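Carrot salad, the flat-out version. Serves four, or 2 people who have given up on cooking anything else.

# How to Slice Carrots on a Mandoline and Keep Your Fingertips

A mandoline is a blade on a ramp. People buy one after a restaurant meal, use it twice, frighten themselves, and put it at the back of a cabinet in Maltdale or wherever they live, where it waits to bite whoever goes looking for the colander. I rescued mine last February and have used it most weeks since. I still have ten fingers, one of which has opinions.

What follows is for carrots, because carrots are hard, round, narrow and cheap. If you can do carrots you can do cucumbers with your mind on other things, although please don't.

## What you need

- A mandoline
- Three carrots, the straightest in the bag
- Two bowls for vegetables and a third for scraps
- A fork
- A drinking glass
- A small container with a lid
- A cut-resistant glove, or the hand guard that came in the box

You still have the hand guard. It's in the drawer with the takeout menus and the other half of the garlic press.

## Clear a space first

You want a flat stretch of counter with nothing on it that you'd mind sending to the floor. Push the jars to the back wall. Mine live there permanently, a row of things I intend to finish, and they do no harm as long as they stay put.

Set the mandoline where your slicing arm has a straight run. If it slides, fold a damp dish towel and put it underneath. If it still slides, your counter is wet. Dry it and try again.

## Prep the carrots

1. Scrub them. Peel if you like. I peel for company.
2. Cut off the tops, but leave the thin ends on until you've finished. They give you something to throw away with dignity when you reach them.
3. Cut any carrot longer than your hand in half crosswise. Long carrots wag.
4. Shave one thin strip off the side of each piece with an ordinary knife. Now it has a flat face and won't roll on the ramp.

Step 4 is the one everybody skips. I skipped it for years, and my slices came out thick on one side and see-through on the other, like a doorstop for a dollhouse.

## Slice

1. Set the blade to its thinnest setting, or one up from that if your carrots are old and woody.
2. Put the glove on. If you're using the guard, press its prongs into the fat end of the carrot.
3. Hold the frame steady with your other hand, well behind the blade.
4. Push the carrot down the ramp in one smooth stroke, palm flat, and bring it back the same way. Moderate pressure. The blade is sharper than you are strong.
5. Keep going until the stub is as long as your thumb joint, then stop.

Stop means stop. The last inch of carrot is worth perhaps a penny, and I have seen grown adults pay a good deal more for it — parking at the emergency room included. Eat the stub. Cook's wages.

Coins come from standing the carrot upright on the ramp. Ribbons come from laying it lengthwise, flat face down. For this salad you want ribbons, and if they come out as coins, you want coins.

## Dress it

Use the glass for mixing. A bowl is wider than the job requires, and you can't see how much oil you've poured until it's too late to be sorry.

- 2 tablespoons lemon juice
- 3 tablespoons olive oil
- 1 teaspoon honey
- A good pinch of salt
- A pinch of ground cumin

Beat it with the fork until it goes cloudy. Put the carrots in the bigger bowl, pour over half the dressing, and turn everything with the fork. Taste. Add more if it needs more. Leave it for ten minutes so the ribbons can slump a little, then taste again, and this time be truthful about the salt.

Leftover dressing goes in the small lidded container and keeps three days in the refrigerator. Leftover salad goes limp by morning, and some of us like it that way with a boiled egg.

## Cleaning up

Wash the mandoline first and by hand, under running water, brushing away from the edge. Never leave it in a sink full of suds. A blade you can't see is a poor surprise for the next person, who may well be you.

Carrot stains white plastic orange. A little cooking oil on a paper towel takes most of it off, then wash again with soap. The rest of the orange is permanent and can be regarded as experience.

## If it goes wrong

**The carrot jams halfway.** Back it out and shorten the stroke. Don't lean on it.

**The slices tear.** The blade is dull or the carrot is bendy. Soak bendy carrots in cold water for half an hour.

**You're nervous.** Good. Stay that way. 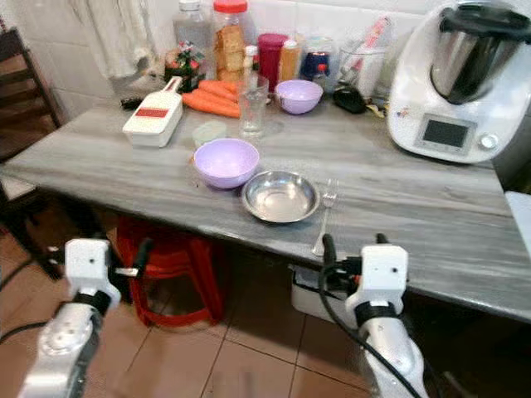 Page 58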